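Forums > Home Robotics > Kits and Software > Is the Grakby kitchen sim pack worth it?

Is the Grakby kitchen sim pack worth it for a beginner?

Posted by Ibarra

Hi all! I've been playing with arm simulation since January and I'm looking at the Grakby kitchen pack. It's 73 dollars, so not crazy, but I already bought one kitchen pack that was basically a painted box with doors that didn't open. I want to practice microwave and fridge tasks with two arms, and I'd love a wrist view too. Has anybody here used it? Is there enough detail up close or does it all turn to mush?

Tín Văn

I've had it for a while now and I'm pretty happy with it! Up close it's decent. You get soft edges and a bit of blockiness on the small stuff, but the wood trim keeps its grooves and I can live with the rest.
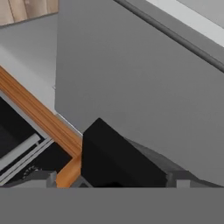
Close-up from my install, gripper finger next to the wood trim.

The microwave is what sold me. The door swings open and there's a turntable inside, so you can set up a bowl task without building anything yourself. Mine is a bowl with a little piece of orange-yellow food in it, and I've run that one about 500 times with different start poses. The wall oven sits right under the microwave, so watch your elbows – my right arm loves to wander in front of the oven door. 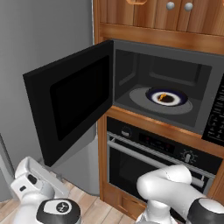 I'd start with one arm parked and only bring in the second once the door part is working. Two arms at the same time was a headache for me, and my old laptop crawled. The manual is thin too (three pages, and one of them is the license), so plan on poking through the settings.

As for the fridge, the handle is a long vertical bar that stands off from the door on dark posts, which gives you a real gap to close a gripper in.
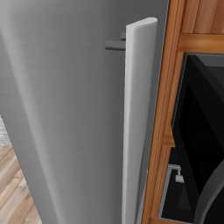
I had to lower the grip force a lot from the default before my pulls looked sane, so try that first if your arm starts shaking. For 73 dollars I'd buy it again.

Cekthorpe

get Zosis instead, it's free. fewer kitchens but who needs more than 2

Ibarra

Thanks Tín, that's super helpful! The gap behind the handle is exactly what my other pack was missing. I'll try Zosis tonight and probably end up buying Grakby anyway.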